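Sprechernotizen: »Die Schüssel, die keiner bestellt hat«
Vortrag im Juni, Werkstattreihe Robotik, Flumitz
Mylene Dizon, 45 Minuten inkl. Fragen

Einstieg (ohne Folie)

Guten Morgen! Erst mal: Wie viele hier haben schon mal einen Fehler gesucht, der beim Zuschauen weg war? (Hände abwarten, die gehen meistens schnell hoch.) Genau so einen habe ich mitgebracht, und ich freue mich richtig darauf, weil ich selten an einem einzigen Bug so viel gelernt habe.

Es geht um unser Projekt Sabatier. Zwei Arme, ein niedriger Tisch, ein simuliertes Wohnzimmer, Aufgabe: Tisch abräumen. Wir rechnen alles zuerst in der Simulation, danach kommt die echte Zelle in Gominstead dran. So war jedenfalls der Plan.

Folie 1: Der Fehler

Episode 3922. Der eine Arm arbeitet über der Tischplatte, der andere soll in Warteposition bleiben, Greifer nach oben. Dann läuft der wartende Arm los. Volle Geschwindigkeit, quer durch den Arbeitsraum des anderen, mitten durch die Stelle, an der auf echter Hardware ein Ellbogengelenk gewesen wäre. Und im Protokoll steht: Episode erfolgreich, keine Kollision.

(Pause. Den Satz wirken lassen, beim Probevortrag bin ich hier viel zu schnell drübergegangen.)

Was mich daran so gepackt hat: Wir haben danach die Aufzeichnung von vorn abgespielt, und da war nichts. Saubere Bahn, beide Arme brav. Erst als Rogelio Cabrera die rohen Gelenkwerte neben die Wiedergabe gelegt hat, sahen wir den Sprung. Die Wiedergabe glättet nämlich zwischen den Stützpunkten – und hat uns den Unfall weggebügelt.

Folie 2: Umgebung

Kurz halten! Die Leute wollen zur Ursache. Nur sagen, dass Dekoration und Möbel wechseln und dass die Warteposition von Hand gesetzt ist.

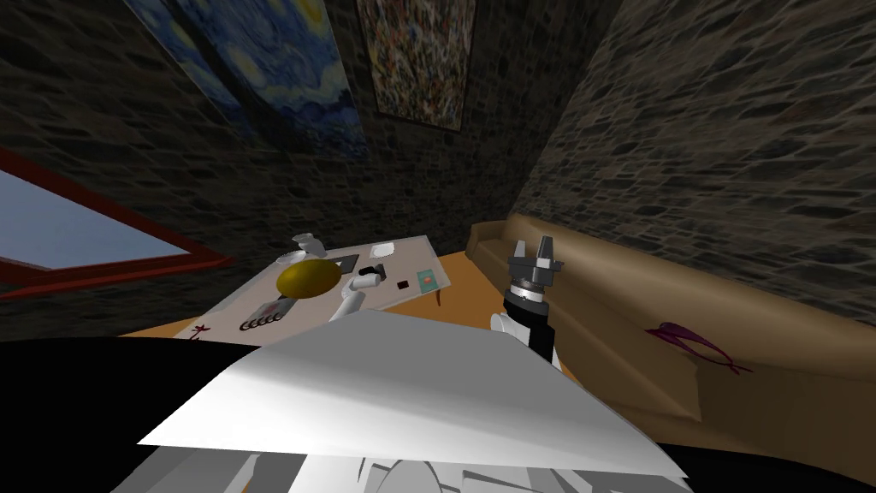

Wichtig für alles Weitere: Beide Arme teilen sich den Raum über dem Tisch, und wer dort gerade hineindarf, entscheidet eine Sperre in der Software. Der wartende Arm fragt an, bekommt die Freigabe, fährt. Ganz altmodisch, und eigentlich mag ich das sehr. Rogelio sagt, so etwas hätte man 1979 mit zwei Relais gebaut, und er hat vermutlich recht.

Folie 3: Die Ursache

Jetzt wird es schön. Die Freigabe kommt über Dimport, unser kleines Modul, das Szenen einliest und beim Start der Episode alle Zustände zurücksetzt. Alle bis auf einen. Das Freigabebit des wartenden Arms blieb aus der vorigen Episode stehen, wenn diese genau während einer Übergabe abgebrochen wurde. Die neue Episode begann also mit einem Arm, der glaubte, er dürfe.

Dazu kam ein zweites Problem, und ohne das hätten wir das erste viel früher bemerkt. Die Kollisionsprüfung zwischen den beiden Armen war abgeschaltet. Ich hatte sie selbst abgeschaltet, für einen Geschwindigkeitstest, und der Schalter ist mit in die Standardkonfiguration gewandert. (Das ruhig so sagen. In Flumitz sitzen auch Studierende, die sollen hören, dass einem das passiert.)

Folie 4: Was wir geändert haben

Freigaben verfallen jetzt von selbst. Wer innerhalb von 3 Regelzyklen nicht losfährt, muss neu fragen.

Dimport legt den gesamten Zustand neu an, statt einzelne Felder zu leeren. Kostet etwas Startzeit, ist mir völlig egal.

Armkollisionen werden immer geprüft. Wer das abschalten will, bekommt im Protokoll jeder Episode eine Warnung und kann den Lauf nicht als bestanden markieren.

Die Wiedergabe zeigt wahlweise die rohen Werte. Das ist mein heimlicher Liebling! Man sieht plötzlich jedes Zucken, und wir haben damit gleich noch zwei harmlose Fehler in der Greiferansteuerung gefunden.

Folie 5: Und die echte Zelle?

Die Frage kommt garantiert, also vorwegnehmen. Nein, auf der Hardware ist es nicht passiert. Der Not-Halt dort hängt an einem eigenen Kreis und weiß von unserem Freigabebit gar nichts. Vor dem ersten gemeinsamen Lauf beider Arme haben wir trotzdem alles mit stark gedrosselter Geschwindigkeit wiederholt, inklusive absichtlich abgebrochener Übergaben.

Falls Zeit bleibt: Rohdatenwiedergabe von Episode 3922 live zeigen, erst geglättet, dann ungeglättet. Laptop vorher ans Netzteil.

Fragen. Rogelio sitzt in der zweiten Reihe und übernimmt alles zur Regelung.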